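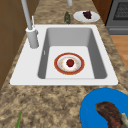 Notes for the June group: demonstration afternoon at Hordale
Last updated: 2019-03-16

Read these before we go back with the second group, and bring a pen, as the screens move quickly!

The Hordale open day was the best afternoon of the course so far. Prakash Nair ran the kitchen demonstration himself, and he lets people interrupt, so do. All the work we saw happens in a simulated kitchen. The task is easy to say and horribly hard to program: deal with what is in and by the sink, and leave everything else on the counter alone. A plate in the basin is a good test, with the walls close on every side and a rim that has to be gripped at the right angle. Food on the plate makes it harder still, because tilting is no longer free.

Things to listen for: how the hand chooses its approach, what happens when the tap is in the way, and how a run is scored. Each run in our session was given 40 seconds. Ask why the clock starts where it does (I did, and got a lovely long answer about planning time).

Look at how the sink and the plate sit from a second viewpoint. Murali Kartha spent a good part of his talk on this, and it is worth going over your week 5 notes on camera position first.

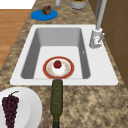 Tharun Bangera wrote in after the first visit that he would have liked more time on failed runs, as he learnt more from one dropped plate than from all the clean ones. I agree, and Prakash has promised us 15 minutes of nothing but failures.

Then comes the part with two hands. Both grippers are black and have several fingers, and the simulation has to work out where every one of those fingers touches. Round, smooth things are a real nuisance for this. There is no edge to catch, and a push from one side simply rolls the thing away, so

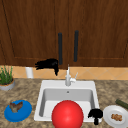 the second hand has to act as a stop while the first one does the lifting. Try it at home with a ball in a washing-up bowl, one finger of each hand. It's great fun and you will feel the problem at once.

For the write-up, pick one object and one hand, and describe the grasp you would try first. One side of paper is plenty. Sketches very welcome! Hand it in to Cyril Garside in room 161.

This site uses cookies to remember your settings. Accept / Manage cookies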